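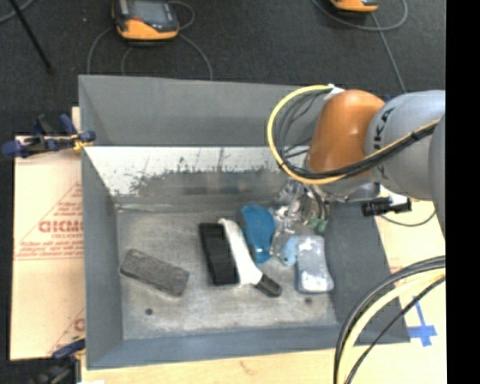

About Wanon

Wanon tests whether robots can do small, dull jobs: emptying a bin, sorting a drawer, putting a brush back where it belongs. We work for makers of household goods and for small shops that want a plain answer before they buy an arm.

The short answer in most cases is "partly." Picking one rigid item from a mixed bin is routine. Clear bags, soft packets and anything lying under something else still cause most of the failed picks we log.

Our standard bin test, Pretwood, uses 30 household and workshop items. An arm gets 104 attempts per session, and a dropped item counts as a failure even if the arm recovers it. Clients receive the full log, failures included. A second test, Tutholm, covers wiping and folding – both well behind picking at present.

The company has seven staff and one lab, on the ground floor of the Honorato building. We do not sell robots or take commissions from those who do. Reports name the arm, the gripper and the software version, and state what a person had to do by hand during the session.

Test slots open each January and are booked by the week. Send a parts list and the cycle time you need. Samples should arrive in the packaging your staff handle.

Page last revised 27 Feb 2023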